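4. Bolt stretch, thread condition, and the feel of the wrench

Before we get to the readings themselves, we would like to spend a little while on the bolts, because most of the trouble we ran into during the spring turned out to live in the threads and under the bolt heads. Anyone who has put a cylinder head back on an old engine knows the moment when the wrench clicks and you find yourself wondering whether the bolt is really tight or whether it has just gotten tired of turning. A torque wrench reports how hard the bolt resists being turned. What holds the gasket down is the clamping load, and the two are joined by friction, which changes with the oil, the wear on the washer, the finish on the threads, and (we suspect) the mood of whoever cleaned the block.

We worked with 34 head bolts, all of the same length and grade, taken from engines that had come into the Gavura shop for ordinary rebuilds. Each was washed in solvent, blown dry, and checked by running a new nut down the threads by hand. If the nut dragged, the bolt was put aside and did not come back into the study. This is a crude test, and a reviewer of an earlier draft told us so, but it is the test that engine builders really use, and we wanted our starting point to look like theirs.

Stretch was measured with the Prorkis gauge, which touches the bolt at both ends and reads the change in length directly on a dial. To make that possible we built a short test block with through holes, so that the far end of each bolt could be reached while it was tight. The block is thicker than the deck of most engines we see, and it doesn't have a water jacket behind it, so nobody should take our stretch values and carry them straight over to a running engine. What the block does give us is the same joint every time, and that was worth a good deal more to us than realism.

4.1 Lubricants

Three conditions were compared. In the first the threads were left dry. In the second they were given plain motor oil, wiped on with a fingertip in the way we were all taught. In the third they were given the Flirura assembly paste, brushed onto the threads and also onto the underside of the bolt head. That last part matters a great deal. A large share of the effort that goes into a bolt is spent between the head and the washer, and a builder who oils the threads carefully and forgets the head has done only part of the job.

All bolts were brought up in even steps to a final setting of 54 foot-pounds with the Shehata wrench, using a slow, steady pull with no stopping close to the click. When a pull was interrupted, we backed the bolt off completely and began again. It's tempting to just lean on the handle and carry on, but a bolt that has stopped takes extra effort to get moving, and the wrench will often click on that extra effort before the bolt has turned at all.

Figure 2. Gripper and tabletop, four views. 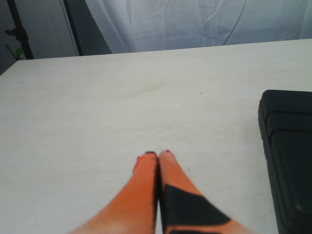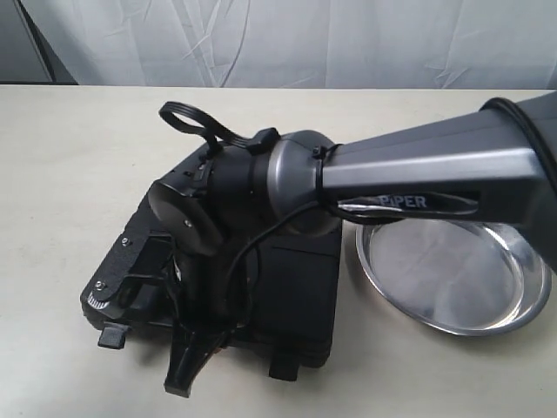
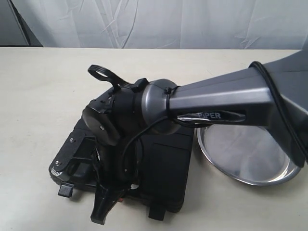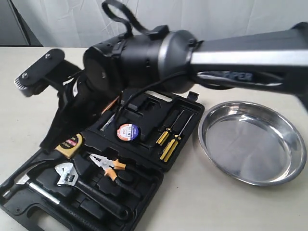 Sơn Khúc, who was kind enough to read this section in draft, wrote back that we were being too hard on dry threads and too easy on the paste. The dry bolts, in his experience, scatter badly the first time and then settle down once the high spots have been rubbed off, while a slippery paste lets a careless person go well past the stretch he wanted without any warning from the handle. He added that if a manual gives a setting for oiled threads, "then paste is a different bolt as far as the wrench is concerned," and that we ought to say so in plain words.

We agree with the second point and have said so as plainly as we can: the setting has to go with the lubricant. On the first point we went back to our notes. The dry bolts did become more consistent after repeated tightening, though they also became harder to turn, and several of them gave less stretch at the end of the day than they had at the start. We read this as the threads beginning to gall. A joint that repeats nicely at too low a load isn't much comfort to the person who has to pull the head off again.

4.2 What the readings show

Taken together, the 200 readings tell a fairly homely story. Dry threads gave the least stretch and the widest spread. Motor oil gave more stretch and a narrower spread, and the paste gave the most stretch of all, with a spread a little tighter than that of the oil. The difference between oil and paste in spread was small enough that we would not ask anyone to throw out a good can of oil over it. The difference in average stretch was large, and it is the one a builder needs to think about before choosing a setting.

Nine of the bolts were also tightened with new hardened washers in place of the used ones. We had expected a modest change and were surprised by how much steadier the results became, even with plain oil. The used washers had faint rings worn into them by earlier bolt heads, and when a head did not land squarely in its old ring, the pull felt rough near the end. Swapping the washers cost us very little time.

One more caution belongs here. The wrench was checked against a hanging weight at the start of the work and again in May, and the two checks agreed closely, but both were done near the middle of its range. We have no check at the bottom of the scale, where the first tightening steps were made, and the readings from those early steps have been left out of the comparison.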